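De : Kha Lương
À : liste des hébergeurs
Objet : Re: [hebergeurs] Petit déjeuner inclus ou à part ?

Bonjour à tous,

Je réponds à Ngọc Vi, dont je recopie le message pour ceux qui ont rejoint la liste entre-temps.

> Ngọc Vi a écrit :
>
> Bonjour,
> Nous ouvrons la quatrième chambre de la maison Lưu en septembre
> et je refais la grille des tarifs. Jusqu'ici le petit déjeuner
> était compris dans le prix. Deux couples m'ont demandé une
> remise parce qu'ils partaient avant 7 h et ne mangeaient pas.
> Est-ce que vous le facturez à part ? Et comment le
> présentez-vous sur le site pour que les gens ne le découvrent
> pas à l'arrivée ?
> Autre question : quelqu'un utilise-t-il encore Momarus pour les
> réservations ? La synchronisation des calendriers me fait
> défaut une fois sur deux.
> Merci d'avance,
> Ngọc Vi

Pour le petit déjeuner, j'ai essayé les deux formules à Barkholm. La première année il était en supplément, à 13 euros par personne. La moitié des clients ne se décidait que la veille au soir, parfois après 22 h, et je ne savais pas combien de pains commander. Je jetais beaucoup. Depuis, il est compris, et j'ai augmenté la nuit de 15 euros pour deux. Je n'ai pas perdu de réservations. Il y a eu deux remarques sur le prix, de la part d'habitués.

Pour les départs matinaux, je ne fais pas de remise. Je propose un panier à emporter : pain, fromage, un fruit, une petite bouteille de jus. Il faut le demander avant 18 h. C'est écrit dans le message de confirmation et sur la feuille posée dans la chambre. Depuis que la feuille existe, je n'ai plus de discussion au moment de payer.

Sur le site, j'affiche un seul prix, par chambre et par nuit, petit déjeuner compris, et la taxe de séjour sur une ligne séparée juste en dessous. Évite de mettre « à partir de » : on m'appelait sans arrêt pour savoir ce qui n'était pas dedans.

Quant à Momarus, je l'ai quitté l'hiver dernier pour Huvudine. L'abonnement me revient à 272 euros par an, et les calendriers se mettent à jour correctement de mon côté. Deux défauts quand même : les factures ne gèrent pas l'acompte comme je voudrais, et il faut ressaisir à la main les réservations déjà prises. J'y ai passé deux soirées. Si tu changes, fais-le hors saison et garde l'ancien compte ouvert un mois. 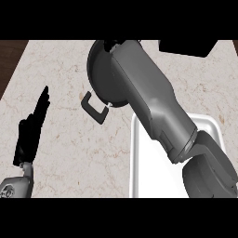
Bras articulé gris et plan en marbre beige veiné, image de synthèse.

Dernier point, l'acompte. Je demande 100 euros à la réservation, quelle que soit la durée, remboursés jusqu'à 15 jours avant l'arrivée. En dessous de ce délai je les garde, sauf si la chambre est relouée. Avant, je prenais un pourcentage et il fallait refaire le calcul dès que quelqu'un ajoutait une nuit.

Je peux t'envoyer ma feuille de chambre et mon modèle de confirmation si cela t'est utile, écris-moi en privé. Je serais curieux de savoir comment font les autres pour les enfants de moins de six ans au petit déjeuner. Pour l'instant je ne compte rien, mais j'hésite.

Cordialement,
Kha Lương
Chambres d'hôtes Barkholm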